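Werkar Recipe Card Transcriptions: data card

README for release 7

What this is

Transcriptions of handwritten recipe cards from household collections, with a table of ingredients, measures and oven settings drawn from them. The cards were lent by families and by the Forsberg community hall, which kept two drawers of them beside the kitchen hatch. The release holds 3000 cards. Each card has one transcription file and one row in the main table.

The set is meant for people who study home cooking, handwriting, or the change from imperial to metric measures in Canadian kitchens. It has also been used by a few cooks who wanted to find a particular square or loaf, and that's a fine use of it.

Release 7 is dated September 2, 2018. Earlier releases should not be mixed with it. The card numbers changed between 6 and 7.

Contents of the folder

cards.csv holds one row per card. ingredients.csv holds one row per ingredient line. transcripts is a folder of plain text files named by card number. measures.csv is the lookup table for units. notes.txt collects remarks from the transcribers that didn't fit anywhere else. changes.txt lists corrections by release.

All text is UTF-8. Fractions are typed with a slash (1/2, 3/4), never as single characters. Degree signs have been left out, so an oven line reads 350 F or 180 C.

Columns in cards.csv

card_no: five digits, with leading zeros. Spreadsheet programs tend to strip the zeros on opening, so import the column as text.

title: the title as written on the card, with the writer's own spelling. "Rubarb Crisp" stays as it is.

title_std: a standard title assigned by us. Rhubarb crisp, matrimonial cake, Nanaimo bars and so on. Blank if we couldn't settle on one.

category: one of baking, preserves, pickles, main, soup, salad, candy, household. The last covers the cards for silver polish, hand cream and play dough, which turn up in nearly every collection.

collection: Forsberg, Arberg or Sekberg, after the district the cards came from.

hand: a letter code for the handwriting, where one person wrote many cards in the same box. Codes are unique within a collection only. Hand C in Arberg is not hand C in Sekberg.

attributed_to: the name in the corner, if there is one ("from Aunt Vi"). Surnames have been reduced to an initial.

stained: y or n. A card is marked y if a stain hides at least one character.

two_sided: y or n.

checked_by: initials of the second reader.

Columns in ingredients.csv

card_no, line_no, quantity, unit, ingredient, ingredient_std, prep. The prep column takes words such as chopped, sifted, melted. If the writer put "1 cup nuts, chopped" or "1 cup chopped nuts", prep is chopped in both cases and the difference is lost. We tried to keep it in release 5 and it made the table very hard to use. Go to the transcript if the distinction matters to you.

Where a card gives no quantity ("salt", "a bit of nutmeg"), the quantity column is blank and the unit column holds the writer's words or nothing.

Transcription rules

Transcribers typed what was on the card, line for line. Underlining is typed with an underscore on each side of the word. Words struck out by the writer are kept in square brackets with an x in front: [x 2 cups] 1 1/2 cups. Unreadable characters are typed as a question mark each, up to the length the transcriber judged the word to be.

Later additions in a different pen are marked with a plus sign at the start of the line. These are often the most useful part of a card. Cooks cut the sugar, changed the pan, or wrote "double this" across the top.

Printed headings on the card stock ("Here's what's cooking", "From the kitchen of") are left out. So are drawings. 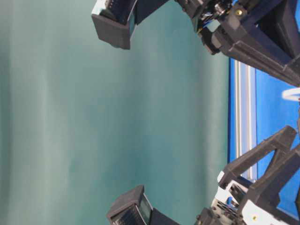

Can a cup measure from an older card be converted straight to millilitres?
Treat it with care. The cards seldom say which cup the writer used, and a teacup and a measuring cup both appear as "cup" in some boxes. The millilitre column in measures.csv uses 250 mL throughout for convenience, so it suits sorting and rough comparison better than any study of exact yields.

Units

The file measures.csv lists every unit string found on the cards and the standard form we mapped it to. T, Tb, tbsp, tblsp and "big spoon" map to tablespoon. A lower-case t alone maps to teaspoon, unless the same hand uses it elsewhere for tablespoon, in which case the unit is set to unsure. Hand F in Sekberg is the main offender.

Tins, packages and bricks are kept as units. We haven't assigned a volume to them. A tin of milk changed size over the years and the cards rarely give ounces.

"Butter the size of an egg" is mapped to egg-size. "Butter the size of a walnut" is mapped to walnut-size. Neither has a metric value in the table.

Oven settings

The oven column in cards.csv holds the setting as written, and oven_f holds a Fahrenheit figure where one was written down. We did not turn "moderate" or "quick" into a number. Published tables for these words don't agree with each other, and users can apply whichever they prefer.

In this release 290 cards have an oven word and no figure. Most of those are from Arberg, where the oldest box came from a house with a wood stove.

A few cards give a figure with no scale. If the figure is 200 or below, check the transcript before assuming Celsius. Meringues and slow beans were both done at low Fahrenheit settings.

How the cards were selected

They weren't, for the most part. Families lent whatever was in the box. We removed newspaper clippings, recipes torn from flour bags, and typed or photocopied cards, because the project covers handwriting only. A clipping with handwritten changes on it was also removed. Pantelis Lambrakis has argued for putting these back and they may appear in a separate file.

Duplicate recipes are kept. The same date square occurs over and over, sometimes word for word, and the copying is of interest in itself. Two cards count as duplicates only if they are the same physical card entered twice, and the ones we found have been deleted.

Who did the work

Maribeth Aquino drew up the transcription rules and was second reader for Forsberg. Elvia Pacheco transcribed most of Arberg. Lies Baert built the ingredient table and wrote the unit mapping. Pantelis Lambrakis transcribed Sekberg, and Rosalinda Samonte read every card in the preserves and pickles categories a second time, after errors were found in the vinegar quantities in release 4.

Known problems

The standard titles lean on the names used in Forsberg. A Sekberg cook's "dream cake" and a Forsberg cook's "coconut slice" are probably the same thing, but they carry different standard titles for now.

Sixteenths and sixths are hard to tell apart in hand B, Forsberg. All 16 lines affected are marked unsure.

Soda and baking powder were confused in release 6 because both were written "b.p." or "b.s." in faint pencil. The corrected rows are listed in changes.txt. If you have built anything on release 6, redo the leavening figures.

The stained column was filled in by different people with different tolerances. Don't use it to compare collections.

Several cards end with "over" and have nothing on the back. They have been left as found.

Food safety

The preserves, pickles and canned meat cards record what people wrote down. Many leave out processing times or give methods that are no longer considered safe, such as sealing jam with paraffin or canning beans in an open kettle. Please don't can from these transcripts. Use a current tested recipe.

Privacy

Cards with medical details or personal messages were left out at the family's request. Phone numbers have been replaced with the word phone. If you recognize a relative's card and would like it removed, write to the project and quote the card number. Removals are made at the next release.

Terms of use

The transcripts and tables may be used and shared for research, teaching and home use, with credit to the Werkar recipe card project and the release number. Card scans are not part of the release. They stay with the families and with the hall.

Next release

Work on release 8 starts in July, beginning with the second Forsberg drawer. It will add a column for pan size, which is at present buried in the transcripts, and will split the baking category into squares, cakes, loaves, cookies, pastry and bread. Corrections sent in before then will be included. Please give the card number, the line as it stands and the line as you read it.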